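Corkmont Creek Salt Study – Results So Far

Our group wanted to know how much road salt ends up in Corkmont Creek, and wow, did we get a lot of data! Yayra Owusu built the conductivity probe, and we sampled at 9 spots between the Gremeo parking lot and the old mill bridge.
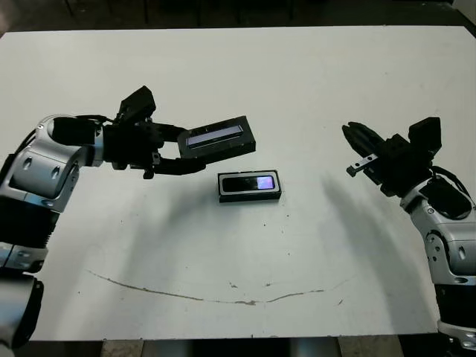

The spot just below the parking lot gave our highest reading, more than 3000 microsiemens per centimeter. Upstream, every sample stayed under 1000. We ran each jar twice and the numbers matched really well – that made our day.

Next we want to sample after a big rain, and add the ditch behind the bus stop, where the plow piles end up. We have 16 clean jars left, so there's room for both.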